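Revine Rally: the Hoani Pack (downloadable expansion)

Developer: Otgate
Format: download, PC and consoles
Requires: the base game, updated to the March patch
Players: 1 to 8 online, 2 in split screen

It has been a long wait for the Hoani Pack, long enough that some of us have learned to enjoy the original stages, including the one with the quarry. Otgate's first proper expansion for Revine Rally gives you a new island to slide off, a garage of older cars to do it in, and a weather system that waits until you have fitted the wrong tyres.

The island has 144 kilometres of road, most of it gravel and very little of it straight. You can drive the lot in one go in Long Way Round mode, with no restarts and no mid-stage repairs. Bring a sandwich. 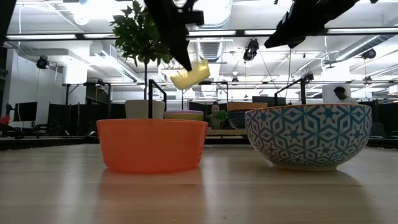
What you get

- The island of Hoani, with coast, forest and mountain stages
- 8 new cars, all with working dashboards and one with a working heater
- Long Way Round mode
- A new co-driver, voiced by Kilian Leitner, who reads hairpins as if breaking bad news
- 100 extra liveries, a fair few of them beige

Handling

The suspension model has been redone for the new cars only. They lean, they wallow, and they need to be told about a corner well before it arrives. Players coming straight from the base game's modern hatchbacks will spend their first evening in a hedge. 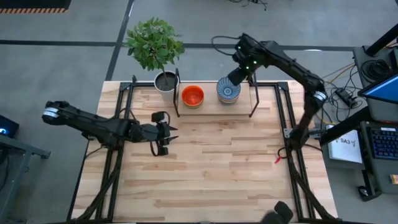

Stick with the softer springs until you know the forest section. The setup screen will recommend something stiffer, and it is free to drive the car itself if it feels that strongly. Wheel users should turn the force feedback down a notch before the mountain stages — the cattle grids are enthusiastic.

Manual gears are worth the trouble here. The automatic box changes up on the crest of every hill, apparently to admire the view.

Saves and compatibility

Career saves carry over. Ghost times don't, as the physics change would make them nonsense. Iveck wheels are recognised without any fiddling on PC; on console you will need to pick yours from the controls menu once, and then again after you've unplugged it to hoover.

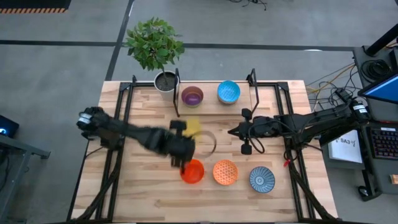 Bowls and robot arms at the table.

The pack is sold on its own or with the season pass. If you already own the pass, it appears in your downloads under Extras, below the free hats.

Comments (3)

gravelbeard
Any word on split screen in Long Way Round? My brother and I want to fall out properly.

Ozan Dönmez
Split screen works in normal stages only, I tried last night. The heater is in the green coupé, by the way. It does nothing for lap times.

tarmac_tess
Lost my ghost times and I'm weirdly relieved.

Related items

Revine Rally (base game)
Revine Rally: Season Pass
Otgate Soundtrack Collection
Iveck wheel stand, folding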